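Gift cards at Veneo - do the paper ones still work??
Board: Shopping & Deals > Gift cards and vouchers
17 replies

pennydrop_k
Cleaning out a drawer and found 2 Veneo gift vouchers, the old paper kind with the foil strip. 100 each. No expiry date printed on either. Just says "valid for clothing and household textiles only" and a serial number. Has anyone used one lately? Don't want to drive all the way over there and get told no at the register.

marlowe77
Used one in February. Cashier had to call a manager but it went through. Took forever.

pennydrop_k
Which store?

marlowe77
The big one by the bus station. Not the outlet. Outlet won't touch paper.

gqaisi
Georges Qaisi here, used to work returns at Veneo, left last year. Paper ones are good as long as the serial starts with V or VN. If it starts with a number it's from the old Flovier days, before the two chains merged, and that is a whole other story. Check yours.

pennydrop_k
One is VN, one starts with 4. Ugh.

gqaisi
VN is fine. The 4 one is Flovier. They stopped honoring those at the register but you can mail it in for a replacement card. Or you could. Not sure if they still do it.

tess_in_ohio
They do NOT. I mailed in 400 worth of Flovier vouchers (wedding presents, we never got around to it) and got a form letter back saying the exchange period was over. Did not even return the vouchers. So now I have nothing, not even the paper.

marlowe77
You mailed the originals??

tess_in_ohio
The form said originals only. What was I suposed to do

hal_b
Gonna disagree with the general mood here. A voucher with no date on it is basically cash you lent them. They owe you. Depends on your state but where I am they can't just decide it's over. Write to the attorney general's office, takes ten minutes.

gqaisi
It isn't that simple when the company that issued it got bought. I sat through the training on this. The Flovier ones were sold by a separate company and Veneo says it only took on the stores.

hal_b
Yeah that's what they TRAINED you to say.

gqaisi
Sure. I'm telling you what they'll tell you at the desk, not that I like it.

pennydrop_k
OK so say I only use the VN one. Do they give change? Or do I have to spend the whole 100 in one go.

marlowe77
No change. I got the leftover on a plastic card. Like six bucks. Still in my wallet

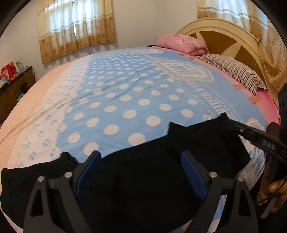 pennydrop_k
Good enough. I need towels and a couple work shirts anyway so it'll probably go over. Does the "textiles only" thing mean no shoes?

ola_dom
No shoes, no bags, no perfume. I tried a belt and they said no to the belt. Scarf was fine. Go figure.
- Aleksandra Domański

tess_in_ohio
A belt is clothing??

ola_dom
It's "accessories" apparently. Scarf rings up as textile. I argued for a while and there was a line behind me so I gave up and paid for the belt.

quickbrownfax
Does it stack with the seasonal coupon? The one where you spend 300 and get a bonus voucher

marlowe77
Stacks for me.

ola_dom
Did not stack for me. They took the voucher off first and then the total was too low for the bonus. Ask them to ring it the other way round, some will do it.

gqaisi
It's up to the cashier which order. System lets you do either. Officially the voucher is supposed to count as payment, so the total before the voucher is what matters for the bonus. If they tell you different ask for a supervisor, politely.

quickbrownfax
Thx. That's the first clear answer anyone has given me on that and I've asked at the counter twice

hal_b
See, this is what I mean. Two people, same store, two different answers. Just buy people cash in an envelope.

ola_dom
My aunt would be insulted by cash in an envelope. She gives Ngui cards to everyone, every occasion. Those work at like a dozen shops and they never run out.

hal_b
Ngui takes a monthly fee after the first year. Read the back.

ola_dom
Just read the back. You're right, ugh. I have one from two birthdays ago, going to go check the balance now

tess_in_ohio
While we're on it, stay away from the resale sites. I sold a Pestby card on one and the buyer claimed it was empty. It was not empty. Site sided with the buyer.

marlowe77
Did you have the receipt

tess_in_ohio
It was a GIFT. Who has the receipt for a gift

pennydrop_k
Update. Went at 10 am when they opened, no line. VN voucher went through, manager had to type the serial in by hand bc the strip wouldn't scan. Got towels and one shirt, second shirt was out of my size. Put in a few dollars of my own so no leftover card.

Showed them the Flovier one too just to see. Girl at the desk had never seen one, called someone over to look at it. Answer was no. But she wrote down a customer service number and said some people have gotten a goodwill credit. Haven't called yet.

gqaisi
Goodwill credit is real but they do it case by case. Have the serial ready and don't mail anything.

tess_in_ohio
Is that number good for people who already mailed theirs?

pennydrop_k
No idea but I'll send it to you. Check your messages.

hal_b
Still say attorney general

ola_dom
Ngui balance was 2 dollars. It was 100 when I got it. I'm so mad

quickbrownfax
Does anyone know when the 300 coupon ends, the website just says "limited time"

marlowe77
Mine says end of the month at the bottom in tiny print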